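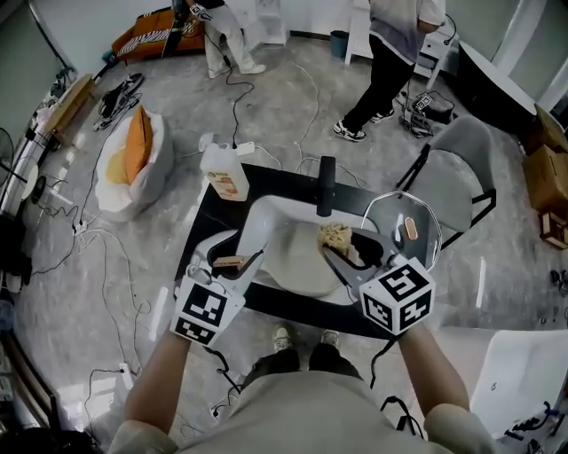
Slide 1. Noodles on the white tray, something brown off to the left.

Home | Talks | Speakers | Archive | Contact

"Grandma's Recipe" and Other Sales Pitches
Speaker notes, 25 October 2023

Start without hello. Ask the room: who has bought something because the label said "since" and then a year? Wait for hands. Put mine up too.

Slide 2. The Sturkano noodle packet. Read the back out loud, slowly. "Unchanged since 1915." Then ask unchanged from what. I wrote to the company and asked for the 1915 recipe. Got a coupon.

Valquíria Dantas went through 335 packets and jars for me, all with an old year or an old relative on the front. She looked for any paper trail at all - a ledger, a newspaper ad, a tax record. She found one for 4 of them. Say the number again, people miss it the first time.

Don't oversell this. No paper doesn't mean it's a lie. Small kitchens didn't keep files. But if you print a year on the box I think you owe me more than a nice typeface.

Slide 3. Guimarães. Two bakeries on one street, both "the original." I ate at both. Could not tell them apart. (Skip the story about the parking ticket unless we're ahead of time.)

Slide 4. Bilero sauce. The grandmother on the jar. Tymofii Pasichnyk used to design labels and told me he has drawn up to 2 grandmothers in a week when the orders came in. Pause for the laugh, then ask why it's funny. We all sort of knew.

Somebody will say that it tastes good, so who cares. Fair. My answer is the price. Plarkesis sells a plain jar and a "heritage" jar. Same ingredients, same order, and the heritage one costs more. I asked what the difference was and was told "the story." Leave that up for a bit.

Slide 5. What I'd like to see on a label: where it was made, who owns the company now, when this recipe was last changed. I doubt we'll get any of it.

Questions. If they ask about protected names, say I have mixed feelings and point to the handout. Water is under the lectern.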